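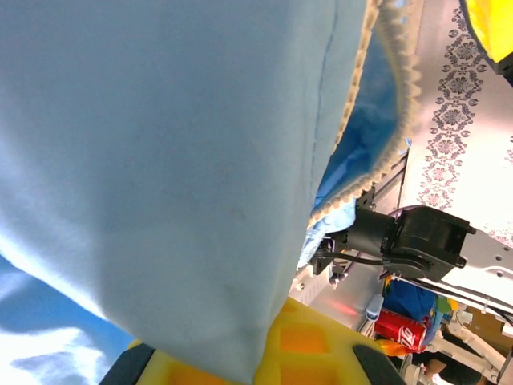
What happens to the people at a folding table when two robot arms take over part of the folding? At the site we studied, they kept their places at the table but spent less of the shift folding and more of it setting pieces out, checking them and deciding which ones the arms should be given at all.

4.2 Changes to the work at the table

The Lumham site finishes and packs soft household textiles for hotels and care homes. Before the arms were installed, each table had two workers who took pieces from a trolley, folded them and stacked them for packing. The two-arm cell, which the site calls Bandemum after the software that runs it, replaced one of these tables in September. The sister site at Bruvton kept its hand tables throughout and is used here for comparison.

During the study period the cell handled 3568 pieces. Of these, 210 were taken back by a worker before the fold was finished. Most of the pieces taken back were fleece or had a raised trim. Thick fleece hangs in soft folds that hide its corners, and a trim can be mistaken for the edge of the layer underneath. Flat cotton gave little trouble.

Figure 3. Handling a blue fleece cloth at the cell. The yellow gripper finger at the bottom has a black rubber pad along its left edge. The fleece folds back on the right to show a deeper blue underside with a cream scalloped trim. The second arm reaches in from the right.

Workers had not been told to sort pieces by type, but within a month they were doing so. Cotton went to the arms and anything with a border went to the nearest hand table. The shift leads accepted this and later wrote it into the instructions for the cell. It had a cost which the site had not planned for. Hand tables now received a larger share of the awkward pieces, and their hourly count fell although the people at them were working as hard as before. Two workers raised this with us without being asked. The site still used the old target of 100 pieces an hour for hand tables when our visits ended.

The person minding the cell had a different complaint. Folding by hand is tiring on the shoulders, and all those who had moved to the cell said that this had eased. What replaced it was waiting. A worker had to stay close enough to step in when a piece slipped, and could not easily start another job in the meantime. One described the afternoon shift as "standing about with your hands ready". Rotation every 4 hours was tried first and was later shortened at the workers' request.

Training also changed. New starters at Bruvton learn by folding next to someone experienced. At Lumham they were often put on the cell first, as it was thought to be easier, and so met fewer kinds of cloth by hand in their early weeks. When they then moved to a hand table they were slower with fleece than starters at Bruvton. Costa, the firm that supplied the arms, offered a short course on stopping and restarting the cell, but it did not cover the handling of cloth.

Pay grades were unchanged at both sites. We return to the question of targets in section 5.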